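Chapter 9
Bags, Baskets and Loose Produce

What this chapter covers
Choosing between a bag and a basket
Opening and filling a thin plastic bag
The order in which to pack mixed fruit and vegetables
Moving produce from a bag back into a basket
Cleaning and drying baskets

Words to learn: film, gusset, mesh, rim, bruise, headspace, decant

Before you start
You should have read Chapter 8, which deals with washing and sorting. You will need a plastic basket with open sides, a few thin produce bags, and some firm fruit and vegetables. Oranges, peppers and bananas make a good practice set, as each has a different shape and a different skin. A table with a wipe-clean liner is best. If your work table is bare, put a mat down first so that the basket does not slide.

9.1 The bag and the basket

Most fresh produce spends its life moving from one container to another. It is picked into a crate, tipped on to a stand, put in a bag, carried home and tipped out again. The Saltar covered market, used as a case study in several chapters of this book, hands out over 3,000 thin bags in an ordinary week in September. A good many of them are filled by people who have never been shown how to do it.

A basket keeps its shape. The sides hold the weight, air passes through the openings, and you can see what you have. A bag has no shape of its own. It takes the shape of whatever is put in it, and until something is put in it the two sides tend to cling together. This is the main difficulty with a thin bag, and it explains why so much time at a packing table is spent opening bags and so little of it filling them.

The film used for produce bags is light and slippery. Some bags have a gusset, a fold down each side that lets the bag open wider. Others are flat. Flat bags are cheaper and harder to open. With either kind, the first job is to find the mouth and get hold of it in two places, well apart. Once the mouth is held at two points the bag can be lifted, shaken out and brought to the food.

A bag held at two points over a basket of oranges, a yellow pepper and other items:

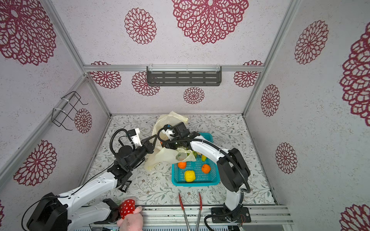
A reader of the previous edition wrote in to disagree with us about this. The letter said that on a busy stall there is no time to hold a bag up, and that it is quicker to lay it flat, put one hand inside and draw the food in with the other. We have tried both ways. The flat method is quick for a few large items such as a melon or a cabbage. For mixed produce we still teach the held bag, as the pieces are easier to place and the soft ones do not get dragged along the table. The letter also pointed out that the flat method suits anyone with a weak grip, and we agree with that.

9.2 Packing order

Heavy and hard goes in first. Light and soft goes in last. With the practice set, this means the oranges at the bottom, then the pepper, then the bananas on top. Lay long items along the bag if they will fit, and do not stand them on end, where they may push through the film.

Leave some headspace. A bag filled to the mouth cannot be tied or folded over, and the top items fall out as soon as the bag is put down. A hand's width of empty film is enough for most sizes.

Do not drop fruit into a bag from a height. A bruise on an orange may not show for days. A pepper is hollow and will split near the stalk if something heavy lands on it. Lower each piece until you feel it touch the one beneath, then let go.

If you use tongs, check the tips. Metal tips can nick the skin of a pepper or a ripe pear. They are fine for oranges and lemons. Put them down between jobs where they will not roll under the basket – at the front edge of the mat is a usual place.

The packing table at Prirar, a small box scheme used in the exercises, timed its staff on a bag of mixed fruit. New starters took 59 seconds a bag. After a morning's practice the same staff took 19. Nearly all the time saved came from opening the bag, and very little from putting the fruit in. The full table of results is given at the end of the chapter.

9.3 Setting the basket and the bag side by side

Keep the basket and the bag close together. If they are too far apart, each piece is carried across open table and some will be dropped. If the bag hangs over the rim of the basket, it can catch when you lift it. A small overlap does no harm as long as you look before you lift and free any film that has caught.

Thin film has one advantage for the packer. You can often see colour through it, enough to check whether anything has been left out, even when the outline of each piece is not clear. Slotted baskets help in the same way, and they let grit and water through to the mat beneath. Use a pale mat or liner, where dirt shows up and can be wiped away.

The teal basket with its rows of narrow slots, and the bag beside it with orange and yellow showing through the film:

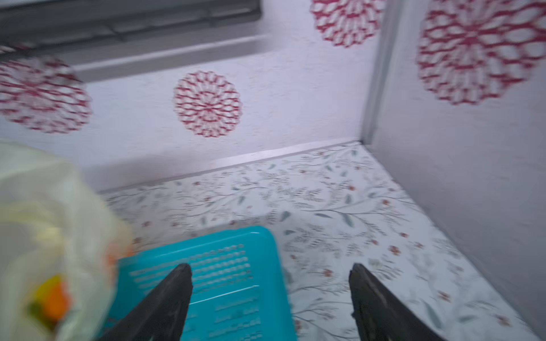

9.4 From bag to basket

Emptying a bag is called decanting. It is done at home after shopping, and on a stall when stock comes in ready bagged. The rules are the ones in Section 9.2 turned round, with one change. Do not tip the bag up. Rest its base in the basket, fold the mouth down on both sides and lift the pieces out by hand, soft ones first. Put the soft ones to one side until the hard ones are in the basket.

Turn the bag inside out when it is empty. Look for leaves, stalks and damp patches. A clean, dry bag can be folded and used again. A bag that has held anything spoiled should be thrown away.

Practice task
Work in pairs. One of you packs and the other keeps time.

1. Set out a basket of mixed produce and a flat bag.
2. Open the bag and hold the mouth at two points.
3. Pack in the order given in Section 9.2.
4. Decant the bag back into the basket.
5. Change places and repeat with a gusseted bag.

Write down which part of the job took longest. Compare your notes with the results from Prirar, and then with those from the Jiter and Núñez farm shops, where the bags are larger and most of the produce is root vegetables.

Section 9.5 deals with cleaning baskets. Read it before you put the practice set away.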